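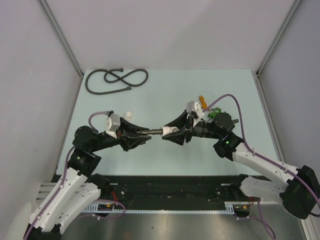 Replacing a Washing Machine Drain Hose

Applies to top- and front-loading machines that drain into a standpipe or laundry sink. Machines plumbed through a sink trap need a different end fitting and are covered on a separate page.

Tools and parts
Slip-joint pliers
Flat screwdriver or 5/16 in. nut driver
Shallow pan and two towels
Replacement hose
Worm-drive clamp, if the old spring clamp has lost tension

Measuring
Measure the old hose along its full length, including the cuffs. Do not stretch a corrugated hose while measuring. The Flestano universal hose is sold in one length and can be trimmed only at the marked cuffs. The Kurken hose has molded ends and cannot be trimmed.

Removal
1. Unplug the machine and close both supply valves.
2. Lower the free end of the hose into the pan. Expect roughly 500 ml of water from the pump and the low section of the hose.
3. Pull the machine forward and remove the rear panel. On front loaders the connection may be reached from the bottom front instead.
4. Squeeze the spring clamp, slide it back along the hose, and twist the hose off the pump outlet.
5. Note the routing before unhooking the hose from the cabinet clips.

Installation
1. Wipe the pump outlet and check it for cracks or lint.
2. Push the new cuff on until it meets the shoulder. A little dish soap helps. Do not use grease.
3. Set the clamp behind the raised lip and tighten it until the cuff no longer turns by hand.
4. Route the hose through the clips and form the high loop. Keep the top of the loop at least 81 cm above the floor, unless the manual gives another figure.
5. Insert no more than 15 cm of hose into the standpipe and strap it in place. Leave an air gap around it.

Testing
Run a rinse and drain cycle with the panel off. Check the pump connection during the drain, then again after the spin.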